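Ulby Residents' Forum > Shared Kitchen and Dining Room > Table coverings and tableware

Printed tablecloth in the dining room - comments invited

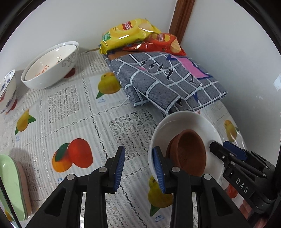
The mango cloth in use, with a plate, a terracotta pot and bowls.

Posted by S_Khalaf (moderator), 12th July

Members are asked for their views on the tablecloth at present in use in the Ulby dining room. It is the white one with the lace pattern and the printed mangoes, with small labels in Chinese and English. The house rules were last revised in April and require that any table covering in a shared room be suitable for general use. Two residents have written to ask whether this one is. Please keep replies to the subject of the cloth and the items placed upon it.

Samer Khalaf

Posted by brelton_flat11

I wish to record my support for the cloth. The previous one was plain beige and showed every mark. This one is cheerful, and my grandson has learned the word for mango from it.

Posted by Wannasri_House

With respect to the previous contributor, the pattern is too busy for a room in which formal lunches are held. I would ask that a plain white cloth be kept in the sideboard and used whenever the room has been booked.

I would also draw attention to the flower pot. A terracotta pot should not be placed on a dinner plate. The unglazed surface is rough and will scratch the glaze, and plates are not cheap to replace.

Posted by S_Tanasarn

I agree with Wannasri_House about the pot and disagree about the cloth.

Pots belong on the window ledge, on the cork mats supplied for that purpose. If a saucer is required, there are old ones in the lower cupboard which may be used freely. The white plates are for food.

As to the cloth, a plain white one was tried at Brelton and was stained beyond use after 11 lunches. A printed cloth is more forgiving. I should be sorry to see it withdrawn on grounds of taste alone.

Surachet Tanasarn

Posted by ledger_and_lamp

May I ask about the bowls? The one with the grey scrolling on the outside and LEMON lettered inside does not match the one with the blue and red decoration. I had understood that the shared cupboard was to hold a single set.

Posted by S_Khalaf (moderator)

In reply to ledger_and_lamp: the rule on matching sets applies to plates only. Bowls may be of any pattern, provided they are sound and free from chips.

Posted by brelton_flat11

I rather like the odd bowls. May I add that the grey checked towel should also stay? It is a good size for drying and folds neatly.

Posted by Wannasri_House

The towel is acceptable to me. I maintain my objection to the cloth for booked lunches and ask that it be noted.

Posted by S_Khalaf (moderator)

The objection is noted. Pending a decision, the following will apply.

The mango cloth may remain on the table for everyday use. A plain cloth will be provided for booked lunches - the Jestovex catalogue lists one under item 925, and I shall enquire whether it can be had in the length we need. Flower pots are not to be placed on dinner plates.

Posted by S_Tanasarn

Thank you. Could the washing instructions for the plain cloth be pinned inside the sideboard door when it arrives? The beige one was spoiled in a hot wash.

Posted by S_Khalaf (moderator)

Yes, I shall see to that.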